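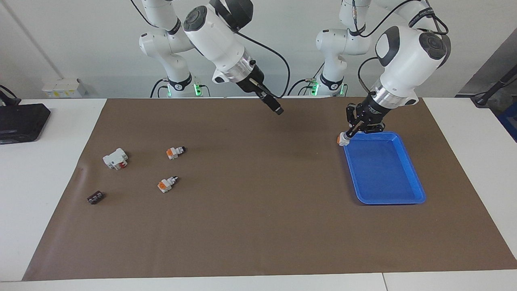 Blue tray on the brown mat, Mar 25, 2026

Dace Luik wrote:
> Which tray are you using for the small parts? The lid on
> my box cracked and I need something open to sort into.

Dace,

The shallow blue plastic one in the picture. It has a raised lip and rounded corners, so you can sweep parts up the side with a finger. I paid 9 dollars for a pack of 5. Keep a mat under it if your table is white, as small pieces show up better on the brown.

I have two spares if you want one.

Delali Ayaaba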